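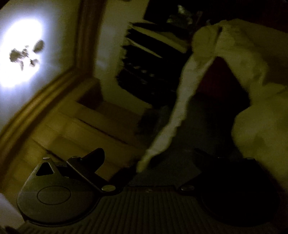 How long should a hands-on robot demo run at an open day?
Keep it to 9 minutes per group, plus two minutes to reset. Longer and the folks at the back wander off.

Quick notes from the Pallmont open day, for whoever runs the next one.

Before doors: charge everything. Wipe the finger tips. Check the bolts on the hand-held gripper by hand, no power driver – Leobardo stripped one in April.

Start with cloth. White towel or sheet, visitors get it right away. Pinch near a corner, lift slow, let it hang. Then hand the gripper over. Squeeze gently, dont yank.

Arm demo second. Speed at 80 percent of our normal setting, everyone behind the tape. Zyanya has the stop button, she does not put it down.

Questions last. Send the pricing ones to Consuelo at the Novow table.

Pack up: grippers in the gray case, cloths in teh bag, sign-in sheet to Eamon.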